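3 janvier 2019, cellule Zelteo, atelier Fusmont

Reprise essais après l'arrêt. Défaut effort au cycle 447 : pince continue à serrer alors que la consigne est atteinte. Arrêt d'urgence à la main, pas de coupure auto. Pas normal du tout, à traiter comme un pb de sécurité.

Journal : seuil réglé à 900, l'ancienne valeur de juin. On avait dit 500 !! Quelqu'un a rechargé le fichier de Porirville sans vérifier. Remis à 500, sauvegardé sous autre nom.

Refait une prise en vitesse lente, vue poignet :
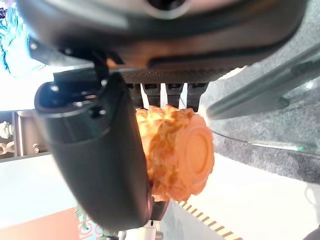 Prise de la pièce orange, croûte granuleuse, face ronde et lisse à droite. Bouts des doigts en appui sur le dessus.

Ensuite 32 cycles à vide, RAS. Mais le courant moteur met trop longtemps à redescendre à l'ouverture, donc le seuil explique pas tout. Soupçon sur le filtre du capteur, ou jeu dans la transmision. Pas démonté.

A faire :
- coupure auto sur dépassement, AVANT toute reprise en charge
- appeler Sârbu pour le capteur de rechange
- verrouiller les fichiers de réglage

Personne met la main dans la zone bras sous tension, même en lent. Cellule consignée ce soir, clé dans le tirroir du haut.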